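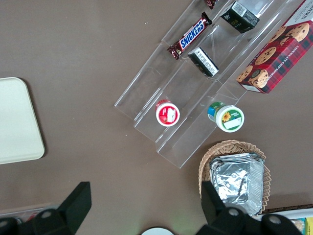 Chapter 4
Where the Examples Come From

Most accounts of robot learning start with the model. They tell you how many layers it has and what it scored, and somewhere near the back there is a short paragraph saying that a set of demonstrations was collected. This chapter is about that paragraph. I have come to think it hides most of what you would need to know before believing the rest.

Take a claim of the usual kind. A group reports that its arm was trained on 3000 demonstrations of picking up and placing household goods. The number sounds large. Before you let it impress you, ask what was on the table. A candy bar in a wrapper, a small jar with a round lid and a box of cookies are three quite different problems for a two-fingered gripper. A clear acrylic shelf is a fourth, as many cameras have trouble seeing it at all. If most of the demonstrations involve the easy item, the total tells you very little about the hard ones.

Then ask who did the demonstrating. In the Winberg collection, which we will use throughout Part Two, there were 11 operators, and nearly all the published work treats them as if they were one person. They were not. Fernanda Carvalho went back through the logs and sorted the episodes by operator. She found that 2 of them had supplied more than half the data, and that both liked to approach from the right. The trained arm approached from the right too. The first report had described this as a "learned preference," and had even offered a theory about the shape of the workspace. Carvalho's note on the subject is a page and a half long and worth more than the report.

4.1 What counts as an example?

The word "example" is used loosely in this field, and the looseness does real damage. In some papers it means a whole episode, from the moment the arm leaves its rest position until it returns. In others it means a single grasp, or one time step with its camera view and joint readings. A thousand episodes might hold half a million time steps, and you can guess which figure ends up in the abstract.

We will use "episode" for a full attempt and "step" for a single recorded moment, and drop "example" wherever we can.

There is also the matter of failed attempts. An operator reaches for a jar, knocks it over, backs off and tries again. Should that be kept? The Grinus guidelines say to throw it out. The Sekness guidelines say to keep it and mark it. Each group is sure of its ground, and neither has published a fair comparison. My own view is that throwing out failures gives you a system that has never seen a tipped jar and has no idea what to do with one. I hold that view loosely, having seen it fail on a sorting task where the kept failures simply taught the arm to fumble.

4.2 The trouble with arranging things

Somebody has to set the table. This sounds too dull to discuss, and for years it wasn't discussed. But people do not scatter objects at random, even when told to. They leave gaps. They turn labels toward themselves. They put baskets and trays near the edges, where containers seem to belong, and they rarely let one thing lean on another unless the instructions ask for it.

Rätsep's answer was a printed card for each episode, telling the operator where everything should go. It helped with the gaps. It also slowed the work so badly that by June the operators were reusing the same cards - a habit that shows up plainly in the data once you look for it, and that the project's summary does not mention.

Before reading on, find a published data set that interests you and try to learn three facts about it: how many different layouts it contains, how many people operated the arm, and what was done with failed attempts. Write down where you found each answer. If you had to write to the authors, note that as well, along with whether they replied. We will come back to your notes in Section 4.5.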